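Section 2. Putting the Vallow shelf unit together
Revised 8/25/22

The box says no tools needed. Get a rubber mallet and a screwdriver anyway. The unit stands on dowels and cam locks, and the whole job depends on how well the round pegs go into the round holes. Read 2.1 before you open the glue.
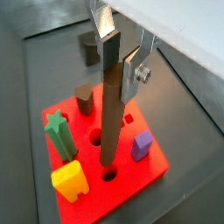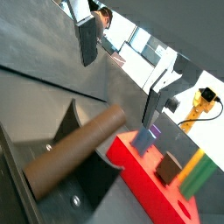
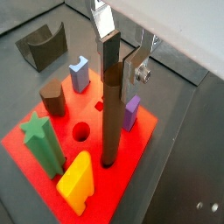 Figs. 2-1 to 2-3. Brown round peg with red peg toy.

2.1 Check the dowels

1. Tip the dowels out of bag B onto a tray.
2. Try each one in its hole with your fingers, no glue. It should go in with a firm push and stay put when you turn the panel over.
3. Set aside any that drop straight in or stick halfway. Spares are in bag C.

Note: The Careo leaflet calls these dowels "self-centering." We saw no sign of that. A dowel that starts crooked ends crooked, and hitting it harder splits the panel.

Note: Dowels swell in damp rooms. If the box sat in a garage, bring it indoors and leave it open overnight. Do not shave a tight dowel with a knife until you have tried this.

2.2 Build the frame

1. Lay the left side panel flat on a blanket, finished face down.
2. Put a small drop of glue in each hole - the hole, not the dowel. The leaflet shows it the other way around, and most of the glue ends up on the face of the panel.
3. Press the dowels in by hand. Finish with light taps of the mallet.
4. Stand the bottom shelf on the dowels and push down evenly along its length.
5. Fit the top shelf the same way.
6. Lower the right side panel onto both shelves. Two people make this easier. The leaflet shows one person smiling, and we would like to see them try it.
7. Turn the cam locks a half turn clockwise. Stop when they resist.

CAUTION: Cam locks are soft metal. Forcing one past its stop strips it, and replacements come only as a full set, part 476.

2.3 Square it up

1. Measure corner to corner both ways across the back. The two numbers should match.
2. If they do not, push gently on the longer corner and measure again.
3. Nail on the back panel before the glue sets.

The inside width should come to 800 mm. A shelf cut for that width will not drop in if the frame has bowed, whatever the Nidiser shelf card promises about "flexible fit."

2.4 Fix it to the wall

1. Find a stud. Tap, drill a test hole, or use a stud finder you trust.
2. Screw the strap to the stud first, then to the top shelf.
3. Pull the top of the unit toward you. If the strap gives at all, start over.

WARNING: Do not skip this step because the unit feels solid. An empty unit always feels solid. Put children's things on the low shelves so there is less reason to climb.

2.5 Load limits

The label inside the right side panel gives a load for each shelf. We treat it as a best case, with the weight spread out and the floor level. Keep well under it, put heavy books at the bottom, and check the cam locks again in November, once the heat has been on for a while.

For missing parts, contact Makowska and have the batch number from the box ready. They will ask for the receipt too.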